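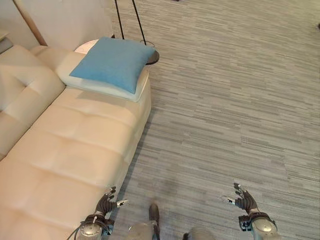
Can a Robot Tidy Your Living Room Yet? A Talk With Mehrangiz Dehghan

By Sandro Caputo
June 2023

Mehrangiz Dehghan has been waiting for a machine to put her cushions back since she was a teenager. She grew up in a house where the living room had to be ready for guests at all hours, and as the youngest it was her job to make it so. "Smooth the seats, square the pillows, pick the crumbs off the rug," she says, ticking them off on her fingers. "I thought, surely by the time I'm grown up there will be something for this!"

She is grown up now, and she runs the home tasks group at Bagheri, where her team of six spends its days trying to get robots with two arms and two hands to do the boring part of keeping house. I went in with a long list of questions and got through maybe half of them, because she kept jumping up to draw things on the whiteboard.

I started with the one everybody asks her at parties. Can they do it yet?

"Some of it, slowly, in a room they know," she says. "That sounds like a small answer, and to me it's a huge one. When I started out we were thrilled if the arm closed on the thing we'd pointed it at. We'd go out for dinner over it."

Her favorite chore to talk about is the sofa. I would have guessed dishes were harder, or laundry, and she agrees that laundry is terrible, but she thinks people don't give the sofa enough credit. A cup stays the shape of a cup. A cushion changes every time you touch it. You pinch a corner and the middle sags, you pull and it spins around on you. If it's lying on top of another pillow you may get both, or you may get the wrong one.

"You and I don't plan that," she says. "We grab, we feel that two things are coming up, and we let one go. We've done it before we know we've done it. For the robot every piece of that has to come from somewhere. Is that one cushion or two? Where does the soft part end? How hard can I squeeze before I'm only squeezing my own fingers through the cloth?"

Then there is the furniture itself. Smooth upholstery shows less pattern for the cameras to hold on to, she says, and cushions slide around on it. Tufted seats bring their own fun, with all those seams and dips where a coin or a hair clip can settle. Her colleague Kourosh Talebi spent most of last August on nothing but seams. "He'd come to lunch and say, 'I have thoughts about stitching,' and we'd all groan, and then the thoughts would be really good."

I asked about hands, since hers is one of the groups that went with fingers when plenty of others are happy with a simple two-sided grip. She doesn't think it's settled. A plain gripper is cheaper, tougher and easier to program, and for a lot of shop-floor work she'd pick it without a second thought. Homes were built around people's hands, though, and she likes having a thumb to work with.

"With a thumb you can tuck," she says, and shows me with a folded napkin. "Pulling is the easy half of housework. Tucking, smoothing, patting, giving the pillow that little push so it stands up – that's where I want fingers. We're not good at the patting yet. It either strokes the thing or punches it."

The group keeps a score sheet for each chore, and she let me see how the cushion runs are going. On a good day the robot puts the cushion where it belongs in 8 tries out of 10. I said that sounded great, and she made a face.

"Think about living with it! Two times out of ten you come home and the cushion is on the floor, or the robot is standing there with it, thinking. You'd send it back. But look at what those two are. One is usually a bad grab, and we know how to work on bad grabs. The other is that it did everything right and then didn't notice it was finished. I find that one fascinating."

Floors came up next. Round vacuums have had floors covered for years, and I wondered whether there was any point in a bigger machine bothering with them. Mehrangiz lit up. A vacuum goes around whatever it meets, she says, or eats it. What she wants is a helper that sees a small dark something on a gray carpet and works out whether it's a raisin, an earring or just a mark in the weave. Patterned and streaky carpets are hard for this. So are side tables, with thin legs and rods that are easy to miss until an elbow finds them.

"And the elbow is the part people forget," she says. "Everyone watches the hand. Meanwhile the rest of the arm is swinging past your lamp."

For a view from the shop side I called Sigrún Gunnlaugsson, who looks after the packing lines at Trikeck and has known Mehrangiz for years. She has machines that lift, sort and tape all day long, and she is fond of them, but she laughed when I asked if one could straighten up the break room. "Ours do one thing beautifully because we took everything else out of the way," she told me. "Mehrangiz doesn't get to take the couch out of the living room."

Mehrangiz loved that when I passed it on. She says the traffic goes both ways now, and that the people on the floor at Trikeck have asked about soft goods, since bagged bedding gives their line the same headaches her cushions give her.

So when does she get her own? She wouldn't give me a year. She'd like to see one robot do one whole room, in a house it has never visited, with the owner out. Her mother has already offered the house.

"She wants to inspect it afterward," Mehrangiz says. "I've told the team. They're more nervous about her than about any demo we've ever done."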